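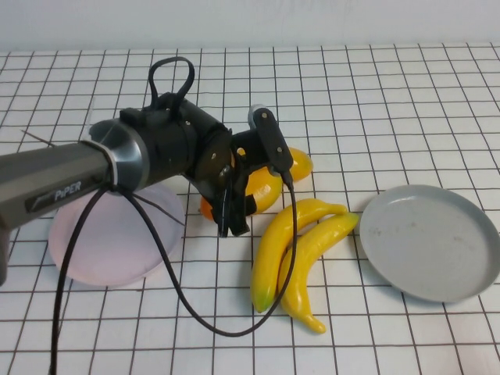

PiPER arm over the tiled bench

Search this site Search Go

Learner Support > Open and Distance Study > How-To Pages > Setting up a credit transfer file

Last updated: April

Setting Up a Credit Transfer File for an Open School Learner

This page covers the steps a study center coordinator follows when a learner asks to carry passed subjects from a previous school or board into an open school enrollment. It applies to secondary and senior secondary learners at all centers in the Tradville network. It does not cover vocational certificates, which use a separate form.

Before you start

You need coordinator access to the enrollment system (Hident). Tutor accounts can view a transfer file but cannot create one. If the "New transfer" button is missing from the learner record, write to Viera Ďurica in the records office and state your center code.

The learner must already have an enrollment number. A transfer file cannot be attached to an application that is still in draft.

Documents required

- Original mark sheet from the previous board, or a certified copy
- Migration or leaving certificate
- Proof of date of birth, if it is not printed on the mark sheet
- Signed transfer request, Form 143

Scans must be in PDF format and no larger than 4,000 KB each. Scan both sides of the mark sheet, including a blank reverse. Phone photographs are accepted only if all four corners of the page are in view and the serial number can be read at normal size.

Step 1. Check the subjects

Open the equivalence table and find the previous board. Each row lists a subject, its code at the previous board, and the matching open school code. Match by code. Subject names vary between boards and between years, and two subjects called "General Science" may have different equivalents.

A maximum of two subjects can be transferred. If the learner has passed more than two eligible subjects, the learner chooses which ones to carry over. Record the choice on Form 143 before it is signed.

Subjects passed more than five years before the enrollment date are not eligible. The system checks this against the year of passing, so enter the year printed on the mark sheet and not the year the certificate was issued.

Step 2. Create the file

1. Open the learner record.
2. Select Transfers, then New transfer.
3. Choose the previous board from the list. If it is not listed, choose Other and type the full name.
4. Enter the roll number exactly as printed, including any leading zeros.
5. Add each subject with its code, year of passing, and marks.
6. Select Save as pending.

Do not select Submit at this stage. A submitted file is locked, and only the records office can reopen it.

Practical subjects

Where a subject has a practical component, enter the theory and practical marks separately. If the mark sheet shows one combined figure, enter it in the Total field and leave the other two fields blank. Do not estimate a split. A learner who passed theory but failed the practical has not passed the subject, and it cannot be transferred.
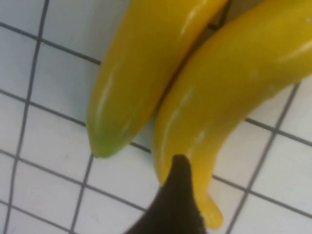 Two yellow bananas on white tile

Step 3. Attach the scans

Name each file with the enrollment number, an underscore, and the document type, for example the number followed by _marksheet. Upload the mark sheet first. The system uses the first attachment as the cover page of the printed file.

Step 4. Second check

A second member of staff must compare the entries with the original documents. The checker opens the pending file, selects Verify, and enters their own initials. The person who created the file cannot verify it. At single-coordinator centers, send the file to Joanne Dunmore at Flukumcombe for verification.

Step 5. Submit and collect the fee

Select Submit once the file shows Verified. The fee is 200 per subject and is charged to the learner's account on submission. It is not refunded if the request is refused on grounds of eligibility, so complete Step 1 with care.

Processing takes 19 working days. The learner receives a message when the decision is entered.

Common errors

Error T-04, "Duplicate subject": the learner is already enrolled in the subject you are transferring. Remove it from the current subject list, save, and try again.

Error T-07, "Board not recognized": the board name was typed under Other but also exists in the list. Search the list again using the abbreviation.

Status stuck on Pending: the second check has not been done, or was done by the creator of the file.

Questions about the equivalence table go to Vilém Rusnák. Report broken links on this page to the records office.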